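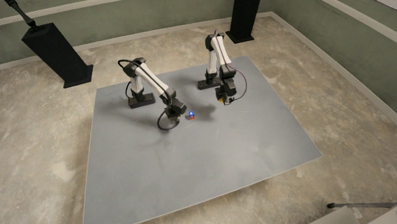

I lost most of July to a block stacking task, and the fault was mine, so I'm writing it down while I still remember the order of things.

The setup is a simulated cell I call Clurkel. Two arms on one platform, a few small marked cubes, a green room with a concrete floor. The job is to build a column of cubes, with both arms allowed to work on it. It runs on a planner called Steltalon, which I wrote two years ago for a single arm and then stretched to cover two. That stretching is where the trouble came from.

Over a weekend I ran a batch of 100 episodes. 70 finished. The other 30 ended with cubes on the table, and the summary gave all of them the same code, "place failed." I took that at face value. I assumed the cubes were slipping, so I raised the friction on the fingertips, ran the batch again, and got 30 failures a second time. The same number twice should have made me suspicious. I went and changed the cube mass instead.

By Monday I had tried friction, mass, grip force and a smaller physics step. The smaller step made every run take most of the night and fixed nothing. I also swapped the finger pads for a softer set I had made for the Le Goff bench, which only made the cubes sink into the fingers.

What I had not done was watch a failed run from start to finish. When I finally did, I saw the left arm lower its cube onto the column and open. The cube was fine. Then the right arm came in with the next cube while the left gripper was still sitting over the stack. They touched, not hard, and the top cube went with them.

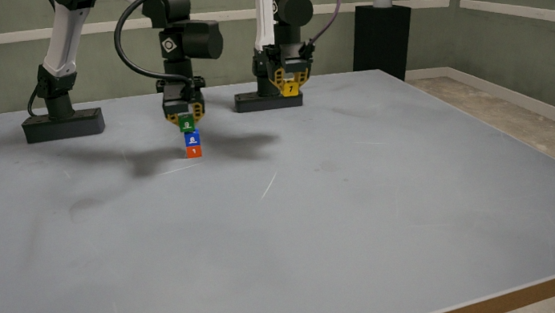 There is a lock in the planner that is supposed to stop this. Only one arm may be in the space over the column at a time. The lock was being released when the fingers were told to open, and it should have been released after the arm had backed out. With one arm the difference never mattered. With two, the second arm had permission to move in while the first was still there.

It didn't fail every time because the right arm usually had farther to travel. If its next cube was far off, the left arm had cleared out before it arrived. If the cube was close, they met. So the failures followed the starting layout, and I had been using the same list of layouts for every batch. That explains the matching 30s.

The second problem was worse, in my opinion. Contact between the arms should have stopped the run. I had a check for that, and it was turned off. I had turned it off myself months ago for the Distanville demo, when it kept tripping on cables brushing the arms, and I never turned it back on. On real hardware that would have meant two arms pushing on each other with nothing watching. In simulation it cost me some evenings.

I went back through the full log with a short script and found 1,370 arm-to-arm contacts across both batches. Most were light. None of them showed up in the summary, since the check that reports them was the one I had disabled.

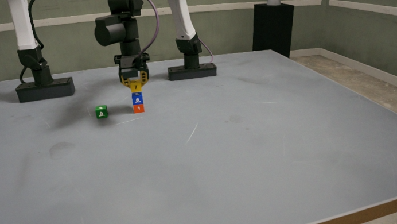 Would a simple delay have fixed it?

A delay would have hidden the fault for these layouts and left it in place for others. I tried one for an hour and the failures dropped, but the lock was still being released too early. The fix I kept ties the release to the arm's measured position, so it holds until the gripper is clear of the column however long that takes.

The contact check is back on. I gave the cables their own collision group so they can brush the links without tripping it, and contact between the two arms now ends the episode with its own error code. I also split "place failed" into separate codes, one for a dropped cube, one for a missed placement and one for a column that fell after release.

I reran the old layouts and the arm contacts were gone. A few episodes still fail, and those look like real placement errors — the cube is set down too far to one side and the next one won't sit on it. I haven't started on that yet. Before I do, I'm going to generate a new list of layouts, and put the state of every safety check at the top of the log where I'll have to scroll past it.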